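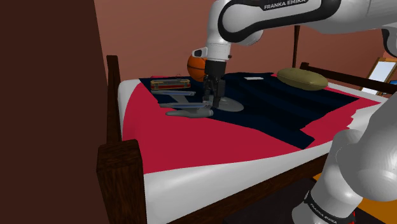 Starship model on the bed, simulated bedroom.

Filament drying, part two: the closet box

16th January

The first post on this covered the oven method and why I stopped using it. My oven has a lowest marked setting of 170 F and overshoots that by a wide margin on preheat, enough to fuse the outer wraps of a PLA spool. I lost one spool of gray that way and have not repeated the experiment.

The current setup is a sealed storage bin with a gasketed lid, a bag of silica gel and a cheap hygrometer taped to the inside wall. It holds four spools standing upright. The bin lives on the closet floor, where the temperature barely moves between night and day. Before this I kept it next to the window and the readings were useless, because every swing in temperature shifted the relative humidity even with the lid closed.

The silica gel is the orange indicating kind, 200 grams, in a cotton bag with a drawstring. I dry it in a food dehydrator. The beads go in a metal tray and stay in until the color is even all the way through when stirred. Weighing is more reliable than judging color. I wrote the dry weight of bag plus gel on a piece of tape, and when the bag has gained a tenth of the weight of the gel it goes back in the dehydrator.

Humidity in the bin settles a day after closing. With the old lid it never went below 49 percent, which I blamed on the gel for most of June. The fault was the lid. One latch was slightly bent and the gasket was not compressed on that corner. A sheet of paper closed in the lid should resist being pulled out at every point along the edge. Mine slid out freely at the bad corner. I replaced the bin and kept the gel.

The new bin is a Birkora, the medium size with six latches. The hygrometer is a Treloar. I checked it with the salt test: a bottle cap of table salt, wetted to a slush, sealed in a bag with the meter overnight. It should read 75 percent. Mine read two points high, so I subtract two and leave it alone.

Corey Mahuika wrote in after the last post to ask whether any of this matters for PLA. For draft prints I don't think it does. For thin parts with a lot of travel moves, the stringing on my machine was clearly worse with a spool left out for weeks. PETG and nylon are a different matter. Nylon left out overnight in summer pops audibly at the nozzle and the surface comes out rough.

A sealed box with gel also does very little for a spool that is already wet. It slows further uptake. To get water out you need heat, so a wet spool goes through the dehydrator first. I run PLA at nearly 50 C for six hours and let it cool with the lid of the box closed over it.

Open items: the spool holder inside the bin still binds when I feed directly through the PTFE fitting, and the fitting itself probably leaks. I have a set of bearings to try. I also want to log the readings instead of writing them on the lid in marker, which is running out of room.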